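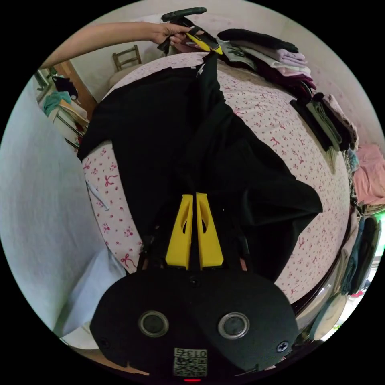

Folding station, dark garment laid out for the two hand-held grippers.

Preparing a group for an open day demonstration of hand-held grippers

Posted in Visits and Open Days by Dinard Adult Learning Desk

Our center has accepted a place at the Watcombe open day in October. The program lists a session titled "Teaching a robot to fold," in which a member of staff folds clothing with a pair of hand-held grippers and visitors are then invited to try. The group consists of adult learners with no technical background, several of whom have limited strength in their hands.

We would be grateful for guidance on the following points. Is the session suitable for people who have never seen such equipment? Will every visitor have a turn, or should we prepare the group to watch only? Is it advisable to bring our own clothing? The program is silent on all of this, and our request to the bookings office has not yet been answered.

Musa Community Programs
Replied June 27, 2023

We attended the same session in the spring with a mixed group and can answer most of these points.

The session is suitable for beginners. The demonstrator spends the first part explaining why a person holds the grippers at all: the motions recorded by hand are later used to train a robot arm, so the visitor is in effect supplying the lesson. Our group found this easier to follow once the folding had started, and we would suggest that you do not spend much time on theory beforehand.

Turns are limited. The hosts run 2 pairs of grippers and allow each visitor one garment. When the room is full, some visitors will only watch. Please ask for the first session of the morning, which was the quietest on our visit.

With regard to hand strength, the fingers close when the handle is squeezed, and the squeeze has to be kept up while the cloth is moved. Two of our members found this tiring and stopped after the first sleeve. The staff were patient and took over without fuss. You may wish to mention the matter on the booking form, under "access needs."

T-shirts are the usual starting garment. They are laid flat, the two grippers are brought in from different sides, and the folding begins from there. Dark shirts are harder than one would expect, as the edges of the sleeves are difficult to pick out against the body of the garment.

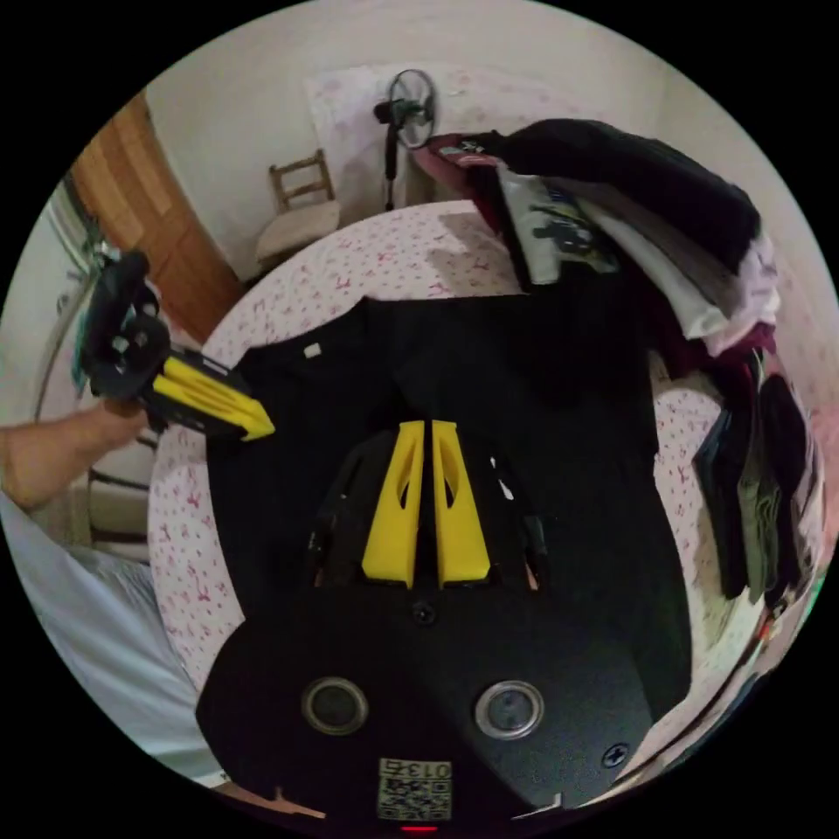
Black T-shirt spread on the round table, with other clothing piled to the side.

You need not bring clothing. The hosts keep a good supply, and they prefer their own items for the recorded part of the session.

Rivas Library Services

Bring a shirt anyway. Ours let us use our own.

Watcombe Visits Office

We thank the Dinard desk for its inquiry and regret the delay in replying to the original message.

The reply from Musa is correct in most respects. We would add the following. The open day admits 400 visitors by ticket, and the folding session may be joined only by those who have reserved a place. Groups are received in parties of 3 at the table, with the remainder seated nearby. Visitors who prefer to watch are welcome to remain for the full session – no one is required to handle the equipment.

Visitors may bring one garment of their own for the practice period. It should be clean, without buttons or zippers, and preferably of plain cotton. Garments brought by visitors are not used in the recorded part.

Long sleeves should be rolled back before the grippers are picked up. Bracelets and watches may be left in the trays by the door.

Reservations for October are made through the group booking form. Please state the number of seats required and whether any member of the party will need a chair at the table.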